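The Long Way Around to Getting Some Sleep

I have been a bad sleeper since my second year of college, and for most of that time I treated it the way you treat a squeaky door. You hear it every day, you mean to deal with it, and then it's ten years later and you know exactly how to open it so it squeaks a little less.

What changed was moving to the apartment on Ouellet Street in April. The bedroom faces east and there's a bakery delivery at the back that starts well before anyone decent is awake (the bread is wonderful, so I can't hold a grudge). By the third week I was putting my keys in the refrigerator and calling my boss by my sister's name.

My neighbor Amra Georgiou, who worked nights at the Westero plant for years and had to learn to sleep at noon in July, took pity on me over the laundry machines. She told me to stop going to bed so early. I thought she'd misheard me! I was exhausted, so I'd been crawling under the covers at nine and then lying there until midnight, getting crosser and crosser. Amra said to go to bed when I was sleepy, get up at the same time no matter what, and stop making up for it on weekends. I argued with her all the way through the rinse cycle.

So I tried it. The first week was miserable and I won't pretend otherwise. I watched an entire series about canal boats standing up, because if I sat down I'd be gone by eight. But somewhere in the second week I noticed I'd gone to bed at eleven-thirty and couldn't remember anything after pulling up the blanket – that hadn't happened in ages.

The curtains helped too. I bought the heavy kind and hemmed them myself, badly, with one side 2 inches shorter than the other. In the mornings a little wedge of light lands on the dresser, and I've grown fond of it.

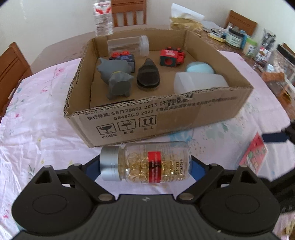
Do I still wake up in the night? Most nights, usually when the bakery truck backs in, but I turn over and I'm asleep again before the driver has finished unloading.

I've also moved the clock. It used to sit right by my pillow with its big green numbers, and I would do arithmetic at it. If I fall asleep now I'll get four hours, if I fall asleep now I'll get three and a half. Now it faces the wall on the far side of the room, and I have to get out of bed to shut it off, which I resent every single morning.

Bheki Joubert from my book group wants to borrow the whole routine, canal boats included, and I've told him he can have it if he returns my casserole dish. Next on my list is the pillow, which is older than my car and about as comfortable to lie on. If you have one you love, leave me a note in the comments. I'm a side sleeper and I get hot.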